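Home » Odds and ends » Back to the bricks

I'd forgotten how long you can sit on a floor looking for one particular piece. Forty minutes, on a cushion, with a mug of tea going cold next to me, and all because I'd decided that the next brick had to be dark grey and nothing else would do!

The bricks came down from the loft last month when we were meant to be sorting out the camping stuff (the camping stuff is still up there, don't ask). There's one big tub and a biscuit tin, and my brother wrote 1297 on the lid of the tin in felt pen when he was small, which was either how many pieces were in it or a secret code. He can't remember either. I've had a go at getting it out of him and all I got was a shrug and a request for the minifigures back.

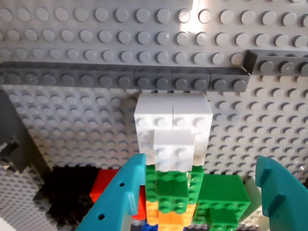
Tarkemness, October

So I've gone back to building flat, straight onto the big light grey baseplate, the way we used to when we made maps. I like it much more than following a booklet. You start with a line and see where it wants to go, and mine was a row of dark grey ones, a long one first and then the short two-stud ones butted up against it. After that I lost all discipline and brought in the white, and then green, and orange, and there's blue down at the bottom too. Duyên Tôn from my old flat came round and said it looked like a harbour, with the grey as the wall. I'd been thinking of it as a street, but now I can only see a harbour, thanks very much.

The bright green is my favourite, I think. We never had enough of it as kids and there were proper rows over who got it for trees. The white has held up better than I was expecting after all those years in a loft, though I did give the lot a wash in the bath in a pillowcase first (lukewarm water, squirt of washing-up liquid, zip or knot it tightly or you'll be fishing them out of the plughole like I was).

I did look at buying more. There's a man at the Hekbridge indoor market who sells them loose by the scoop, and a bag of 100 mixed ones is very tempting when you're standing there with change in your pocket. I came home with one bag. All right, two. Somebody on the next stall told me he has 4000 at home sorted by colour in jam jars, and I was so jealous I had to go and buy a bun.

Sorting is my next job. At the moment it's all going back in the tub every evening apart from whatever's on the baseplate, which lives on top of the bookcase so it doesn't get trodden on. If you've got a system that works and doesn't need a whole wall of drawers, tell me in the comments, I'm all ears.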